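Notebook, back room clear-out and sort
November, entry 13
Y. Painemal

Start 9:40

Purpose: get the back room into a state where the Mirani shelving can go in along the wall. Floor has to be clear to the wall on the table side. Nothing gets thrown out today unless it is packaging or obviously broken. Everything else is sorted and given a place, or goes on the query list at the end.

Working order agreed with Tesbridge side last week: textiles first, then bags, then cardboard, then electronics, then furniture. I kept to that except where noted.

Textiles

Cloths had spread to most surfaces. Sorted by use and ignored color. Cleaning cloths go in the lower drawer, dust covers on the upper shelf, anything stained goes to rags. The Filtwood covers have shrunk again after washing and no longer reach over the larger shelf unit. Measured one: 100 cm on the short side, where the label says 110. Do not wash these hot. I have written it on the drawer but it will probably be ignored.

Folding method: thirds lengthwise, then in half twice. Fits the drawer with the fold facing up so a single cloth can be pulled without lifting the stack. Tried rolling as an alternative. Rolls take more depth and come undone when the drawer is closed fast. Staying with folds.

Bags

Plastic bags have been accumulating on the floor by the table. Checked that a bag is empty before flattening it. Two of the early ones had small hardware in them (M4 screws, one hex key), now in the screw tray. Flattened bags go into one larger bag, openings all facing the same way, air pressed out by hand. Printed and plain kept together; separating them served no purpose last time.

Torn bags go to plastic recycling. Torn means a split longer than a finger. Shorter splits are still usable for dry items.

Cardboard

Boxes against the wall: check, collapse if empty, mark if not. Marking is on the short side, facing out, black marker, contents and month only. Old labels get a single line through them. Previous practice of sticking a new label over the old one has failed, the top label peels and the wrong contents show.

Large flat sheets are to be kept. They are wanted under the shelving feet while it is being moved in, so the floor does not get scratched. Store upright, long edge down. Flat on the floor they get walked on and are then no use for anything.

Paper found in or between boxes goes in the tray for reading. I did not read any of it today.

Electronics

The access-control unit on the table is waiting for a decision on the door. Moved nothing on it. Before it is mounted, someone has to confirm the screw spacing on the back plate against the Nudow drawing, revision B. The drawing I have is revision A and the hole positions are not dimensioned.

Keyboard: keep off the floor if possible. Upright against the wall is acceptable for now. It needs its own place once the shelving is in, deep enough to lie flat. Power supply not located. On the query list.

Loose cable across the floor should be run along the wall and taped at the corners. Left until the furniture is placed, or it will have to be done twice.

Furniture and floor, state by area

1. Table. Stays where it is until the shelving arrives. Top to be kept for the access unit and nothing else. Bags still to be dealt with on the floor by the edge, boxes stacked on the left, flat sheet standing behind.

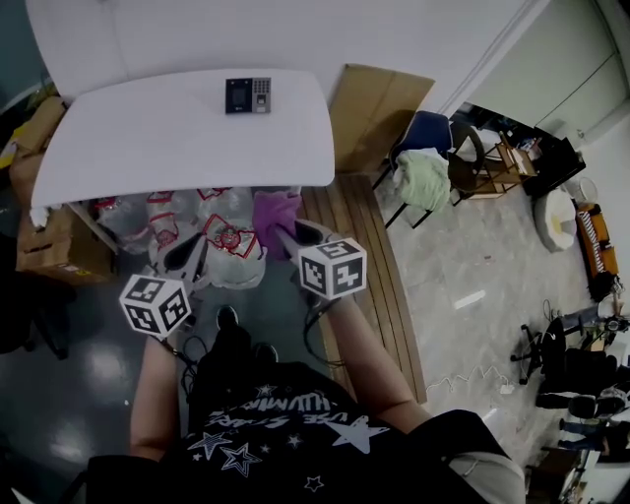
2. Slatted platform. Good as a temporary surface for sorted items. Check the slats for lifted fasteners before putting weight on it. Move last, it needs two people.

3. Chairs. Office chairs go back to the desks. The blue-seated one stays in the room. Cloth on it to be folded with the others.

4. Wooden shelf unit. Contents not sorted today. Do one shelf at a time and put each back before starting the next.

5. Wall run for the Mirani shelving. Needs 700 mm clear in front for assembly. Tape the line on the floor before delivery so that things do not drift back over it.

Queries

Keyboard power supply, location.
Nudow drawing revision B, who has it.
Replacement covers, same supplier or other. Around 100 cm is too short, need the next size up.
Bean bag or cushion, keep or pass on. I have no view.

Stopped 12:15. Bags and remaining boxes continue tomorrow morning, then tape the line.

YP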